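Hallo Ghislain, hallo Liste,

Ghislain Caron schrieb im September:
> Der Restix-Planer verwirft bei mir jeden Griff am Becherrand. Liegt das an der Segmentierung?

Jein! Die Maske passt (bei mir jedenfalls), aber das Kollisionsmodell bläst den Rand zu dick auf. Setz mal `rim_margin` auf 4 statt 17, dann kommt so was durch:
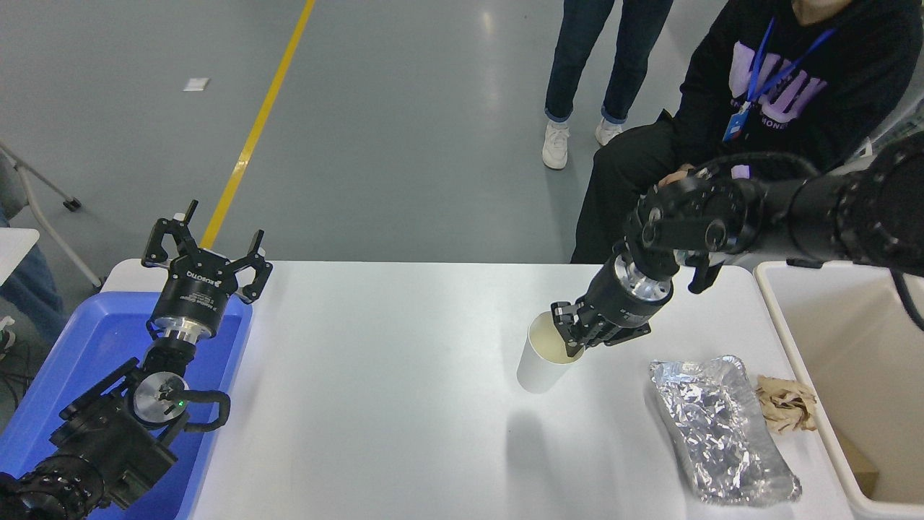 *Griff am Becherrand, rechter Arm*

Zickig bleibt die Alufolie – die Tiefe rauscht da wie verrückt. Ich filtere jetzt vor dem Planer, Patch liegt im Kvaran-Branch.

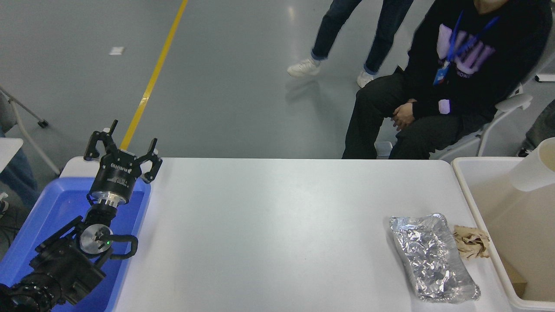

Timeout übrigens auf 90 lassen, sonst bricht er beim Neuplanen ab. Magst du das in Hurkberg mal gegentesten?

Grüße
Jocelyn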